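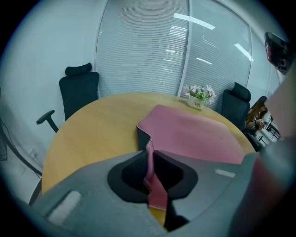
Round table, pink mat on, the "Life" pot at the back with the fake flowers in it. Black office chairs pushed up.

Front room, nearly done
Posted 2024-05-15

Quick page so I stop sending the same thing to everyone one at a time. Only one picture up so far, the rest are still on the card and need sorting. Notes for the others are underneath anyway, will drop the pictures in when I get a minute.

If you are only here for the table, it's at the top.

The table
Light wood, round, warm yellow color. Came from the Sandberg clearance place out past Odden, 95 dollars and I carried it to the car myself. Old one was a rectangle and you could not get past it with the closet open. Round is so much better in there. No corners to catch a hip on.

Went over the top twice with soap and a soft cloth before anything went on it. One ring mark that will not come out. The mat covers it when the mat is straight.

The mat
Pink, soft, gray-black on the underside. It bunches. In the picture the left side is folded up and you can see the dark back of it. Edge is fraying a bit too, stitching is there but slightly ragged. I've had it since before the move and keep meaning to run it under the sewing machine. Fine for now.

Tried it dark side up for a day. Looked like a mousepad. Pink side up it stays.

How I get it flat, for those who asked:
– everything off the table
– shake it outside, not over the rug (learned that)
– lay the far edge down first, line it up with the back of the table
– smooth toward you with both hands
– leave it overnight with a couple of heavy books on the near side

Ironing on low helped some. Put a towel over it if you try that, I have no idea what the backing is made of.

The flower pot
Small, white, rounded like a cup, says Life on the front in a loopy sort of print. Flowers are artificial – pale pink and white stars, little bright green leaves. I kill real ones. They get a rinse under the tap and a shake and that's all the gardening I do.

Had it in the middle of the table at first but it got in the way of papers. Back edge is better. Slightly right of center, which bugs my sister and does not bug me.

The chairs
Black office chairs. The tall one on the left is mesh with a separate padded headrest, and that's the one I sit in all day. Both out of the old Grornton office when they closed the second floor, they were letting furniture go for next to nothing. Yes I know they are not dining chairs. I eat there maybe twice a week and work there the rest of it.

Armrests on the tall one just about clear the table top. Measure yours first if you're copying this!! The first round table I looked at was too low and they would of hit every time.

Hair and lint get in the casters. Flip the chair, pull it out with tweezers, five minutes. I do it when I do the floor.

Still to post

Shelf over the radiator. It's up, it's level, it has nothing on it yet but a tape measure.

Lamp. Zonlow floor lamp, the one with the bendy neck. Bought in December and sat in the box till last month. Nice light for reading, too yellow for work. Going to swap the bulb.

Boxes. 272 paperbacks, I know the number becuase I had to list them for the move. Keeping most. The ones I'm not keeping are in the hall by the door, come get some if you want any.

Rug. Not here yet. Ordered the gray one in the end, the blue looked purple on my screen and I didn't want to risk it.

Money, since people keep asking
Budget for the room was 600. Table was 95, chairs were cheap, mat and pot I already had. Rug is the big one. Still under, as long as I don't start looking at curtains.

What's left
– felt pads for under the table
– something for the cables, they are a mess back there
– hooks behind the door
– fix the mat edge (see above, don't hold your breath)
– paint touch up by the window, have the can, need a brush

Next batch goes up on this same page, under the first picture, so the link stays the same. Comments are off because of the spam, email me if you want the measurements for anything or the name of the stuff I used on the floor.

Kitchen page is seperate and not started.

Back to top | Older rooms | Contact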